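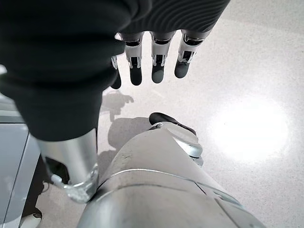 Home | Checklists | Store Rooms | Kitchens | Contact

Walk-Through Checklist with Comments: Drimico Community Pantry, Back Store and Loading Door
November 29, 2023

Thank you all for letting me poke around behind the shelves for a whole morning (and for the coffee, which was very welcome). I've kept to the same order as the April visit so you can lay the two side by side. OK means leave it be, FIX means please see to it before the next delivery, and WATCH means I'd like you to keep an eye on it.

1. Loading door and ramp
Door closes fully: OK
Ramp edge marked: FIX
Comment: The yellow paint has worn down to almost nothing on the left side, right where people step off with their arms full. One small can would do both edges, and I'd do the lip of the drain while the brush is out.

2. Aisles
Clear to full width: WATCH
Comment: So much better than in April! The middle aisle was lovely. The one by the freezer still collects flattened boxes, and I do understand how that happens on a busy day, but it's your second way out.

3. Shelving
Uprights fixed to wall: FIX
Load signs in place: OK
Comment: The Flavach units along the back are solid and I gave them a good tug to be sure. The end bay is standing free, and it has the canned tomatoes on it, top shelf and all. The posted limit is 2,000 pounds per bay and your stock sheet puts that one at 1,767, so you're inside it, but please move the heavy cases down to the bottom two shelves and get the bracket on.

4. Cold storage
Temperature log filled in: WATCH
Door seals: OK
Comment: There are 13 blank entries in the log, nearly all of them evening readings. Perhaps the clipboard could hang by the light switch, where whoever locks up will bump into it. The seal on the Dedo freezer that we fretted over last time has been replaced and it's a very tidy job.

5. Fire extinguishers
Tags in date: OK
Easy to reach: FIX
Comment: The one near the sink has a mop bucket living underneath it. The bucket can go on the other side with the brooms.

6. Stepladders
Feet and locks: OK
Comment: Both good. The short one squeaks terribly, but it's sound, and a drop of oil will cheer it up.

7. First aid box
Contents complete: FIX
Comment: You're out of large bandages and the eyewash is past its date. Abou Zeid Supply has your standing order, so just add them on to the next one.

8. Lighting
Store room: OK
Outside, over door: FIX
Comment: Bulb gone. It gets dark so early now, please do this one first.

Please send me a note on the FIX items within 30 days. A short email is plenty, and if the bracket gives you trouble, call me and we'll talk it through.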